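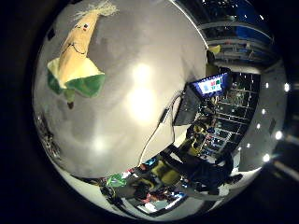

A plush ear of corn on a pale gray surface, seen through the wrist camera of a robot. Soft toys are a common test object in household tidying research.

Robotic tidying is the use of a robot arm, fixed or on wheels, to pick up loose objects in a home or workplace and put them where they belong. It is one of the oldest goals of household robotics and still one of the most exciting, partly for how ordinary it sounds. A four-year-old can put a toy in a box. Getting a machine to do the same, in a room it has never worked in before, takes good vision, a careful grip and a fair amount of planning.

Background

Factory arms have moved identical parts between fixed points for decades. Household objects are a different matter. They vary in size, weight and stiffness, they land at odd angles, and their owners move them all the time. Early tidying systems got past this by working only with items they had been shown beforehand, placed on a bare table. Later systems learn from recorded demonstrations, in which a person guides the gripper through the job many times over.

Soft toys

Plush toys hold a special place in this work. They forgive a clumsy grip and don't break when dropped, so beginners' projects often start with them. They also bring real problems. A stuffed body changes shape when squeezed, and thin parts such as leaves, ears or tassels can fold under a finger or catch on the edge of a bin. A toy lifted by one leaf may swing and slip. Good systems learn to go for the thickest part of the body.

The Fleltard trials, led by Themis Manolakis, used a set of 50 soft toys and 3,238 recorded pick-ups. The trained arm placed nearly 800 toys in a row without human help, a wonderful result for the time. Its weak spot was plush with long fringe, which it often pinched by the strands and then let go.

Cameras

Many tidying robots carry a small camera close to the gripper, frequently with a very wide lens. The wide view bends straight edges into curves, but it keeps the target and much of the room in sight at once. That helps when the arm is near its goal and a camera across the room would be blocked by the arm itself. Glare is a known nuisance. Ceiling lights reflected in a smooth tabletop can hide the outline of a pale object, and the Gukova group trains its software under several kinds of lighting for that reason.

Other chores

Progress is uneven from one job to the next. Clearing a table of light, solid items now works well in the lab. Folding towels works, slowly. Loading a dishwasher is possible with known dishes — mixed cookware is much harder. On the shop floor, the Dantas arm sorts returned goods into bins and handled 395 items in its longest published run, with a worker called over whenever it was unsure.

Deciding where things go

Picking up is only half of tidying. The robot must also know that a toy goes in the toy box and a charging cable stays where it is. Nayara Fontes, who worked on the Nasanov home robot, argued that this is a question of house rules, and that every house has its own. Her method let people show the robot a few correct placements and had it guess the rest. It made some charming mistakes, including filing a plush banana with the fruit.

Current limits

As of 19/06/2021, no system described in this article could be left alone to tidy a full room in an unfamiliar home. Speed, cost and safety around small children remain open problems.

See also: Bin picking; Grasp planning; Mobile manipulation; Wide-angle lens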